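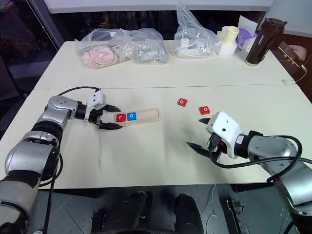

27/01/2021

Today I was again at the Kanness house, in the cold room behind the kitchen where they keep the boxes. I had two sweaters and still my fingers were slow. The task was to finish the list of the objects from the old well, and I did not finish it.

The well was emptied in July, when the ground was dry, and everything from it went into paper bags with a number. I began this morning at bag 16. It had only pieces of brown dishes, with glaze on the inside and no glaze outside, as all the kitchen dishes here. Two pieces fit together very nicely. I was so pleased that I kept them in my hands for a while before I wrote anything.

The best object of the day was number 3687. On the bag somebody had written "button?" and I think this is wrong. It is a small lead disk with a hole near the edge, and on one side there is a letter, an R or maybe a K with a damaged foot. I think it is a seal from a bale of cloth. In the Rellach account book, which I read last winter, the family pays for cloth many times, always with the word "sealed" after it. I did not understand the word then. I thought it was about the letter that came with the cloth. Now I believe it was this kind of thing, a piece of lead pressed on the corner of the cloth to show that the tax was paid.

I must be careful. One letter is not enough, and Rellach is not the only name with R. Also the account book is from the older house, before they moved up the hill, and the well was perhaps dug after this. I wrote "cloth seal, probable" and put my initials and left the old word under it, so that the next person can see both.
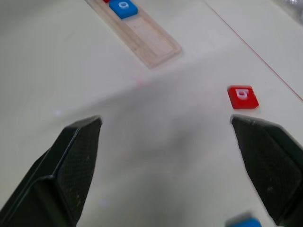
At lunch I ate my bread in the car with the heater on and looked at the copy of the Partanen map. I always forget how bad this map is. The road is in the right place but the barn is too big, and the well is not there at all. The man who drew it was paid for the fields, I suppose, and a well did not interest him. But if the well was not there when he came, then my idea about the seal has a problem. I need the date of the map, and the corner with the date is torn.

In the afternoon I did the spoons. They are pewter, very soft, and one is bent almost flat. There is a small mark inside the bowl of the best one, and I drew it three times because the first drawings were ugly. I do not know the mark. I will send the drawing to the Grelance museum, where they have a good book of pewter marks. They are slow to answer but they do answer.

I stopped when the light from the window was gone. More than 21 bags are still waiting, and the nails I have not even opened. I do not like nails. They all look the same to me when the rust is on them, and I must weigh every one.

Tomorrow: ask for a better lamp. Buy soft pencils. Look again in the account book, the pages after the fire, and see if "sealed" is written also there. The copy is on the shelf at home, under the dictionary I think.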